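Search this site
Type and press enter
Search

Dumasell Fleet Database, Version 3: Review

By Lech Kalinowski

Dumasell is a desktop program that lists the warships of the world, with their weapons, sensors, builders and refit history. It has been sold to defense writers, libraries and serious hobbyists for years. I used the previous version almost daily, and I have now spent long enough with version 3 to say where it is better and where it isn't.

The publisher lists 2940 hulls from 86 navies. Coast guards are included only where the ships carry a gun of medium caliber or larger, so a lot of the large offshore patrol ships people argue about are missing. If you write about fishing disputes or gray zone incidents, you will need a second source.

Installation took one evening. The map files are a separate download and the installer does not tell you this until the end. After that it runs fine on an older laptop, and everything works without a connection. I have used it on a ferry and in the back of a conference hall.

Search is the main improvement. In the old version you picked a country, then a class, then a ship. Now you can ask for all frigates with a towed array laid down before a given year and get a list in a second or two. The list can be sorted by any column and saved. Exporting to a spreadsheet works, but the column with missile fits comes out as one long string and has to be split by hand.

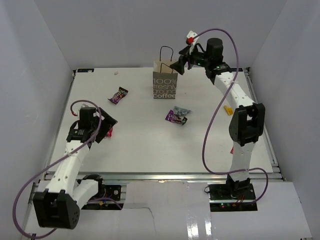 Two arms over a white tabletop.

The entries themselves are uneven. Surface combatants are good. I checked the destroyers and frigates of four European fleets against my own notes and found a handful of errors, mostly ships shown as active when they are tied up waiting for a decision. Submarines are thinner, as you would expect. Mine warfare is poor. Several entries still describe minehunters by the sonar they were delivered with and say nothing of the drones that have replaced it. Support ships are better than they used to be, with fuel and dry stores capacity listed separately.

There is a new field called "availability," which gives each ship a color: green, amber or red. I would ignore it. The help file says it is based on public reporting, but no dates or sources are shown. A ship I know to be in deep refit was green. Ya-wen Huang, who edits the Pacific section, told me by email that source notes are planned for the December update. I'd wait for those before quoting the field in print.

Updates come once a quarter. The old version had monthly updates — smaller ones, but you noticed the difference when a ship was sold or renamed. The change log is clear and lists each edited entry.

The main rival is Stikero, which is browser only and costs more. It has better photos and a much better section on naval aviation, including which airframes are cleared for which decks. Dumasell has about 3000 line drawings, to one scale, and you can put two ships side by side. I use that more than I expected to. Stikero has nothing like it. The Bjarnason handbook is still the best thing to have on paper, but it is out of date the day it arrives and it is heavy.

Support was decent. I reported a crash when printing drawings in landscape and had a fix in two days. A question about licensing for a second machine took two weeks and needed a reminder. The answer was yes, you can have two, as long as both are registered to one person.

Owners of the last version should upgrade for the search alone. New buyers who mostly follow carriers and their air groups should try Stikero first. For escorts and auxiliaries I would buy Dumasell, and I have renewed my own copy for another year.

Good: fast search, works offline, scale drawings, clear change log
Bad: mine warfare entries, availability colors, export of missile fits

Related
Stikero one year on: is the browser version enough?
Kislow yard loses second patrol ship order
Reading a shipbuilding budget without a calculator
Bjarnason handbook: what changed in the new edition
Why frigate numbers never match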